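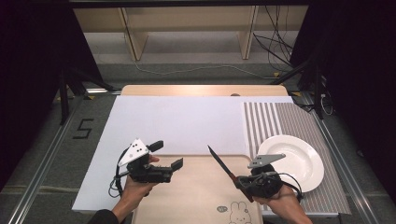 Every February someone promises me a robot that will do the washing up. This year it was my friend Janelle Dela Peña, who had seen a video of something called Dora folding a tea towel and wanted to know whether she should hold off buying a new dishwasher. I told her to buy the dishwasher.

I say this as someone who would dearly love to be wrong. I have a sink. But consider what the present generation of machines is being asked to learn: a knife, a plate, a striped placemat, a tray. Pick up the knife. Put it on something else. A child of four could do it, though you might prefer the child didn't.
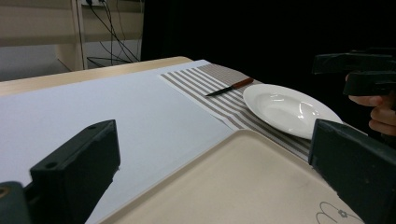 The knife is the awkward one. It is thin and it lies flat, and two blunt fingers are a poor match for it. You and I would roll it up with a fingertip and think about lunch. To teach a machine that trick, a person must first give up their own fingers and do the job with a pair of grippers, again and again - 1000 goes, then 2000, with the plate shifted a little each time. I have had jobs like that, but they came with a canteen.

Nele Lammers, who runs a small packing floor and has sat through 11 sales pitches, has a test for all of them. She moves the box while the salesman is talking. Most of the arms carry on reaching for where it used to be - and so, she adds, do most of the salesmen.

I don't think it is hopeless. The machines are better than they were, and clearing a plate is a fairer goal than running a house. I would still keep the rubber gloves.

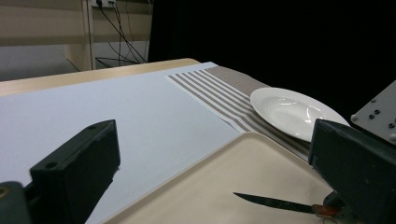 What I would pay for

A robot that lays the table badly, for 900 pounds, and doesn't want praising for it.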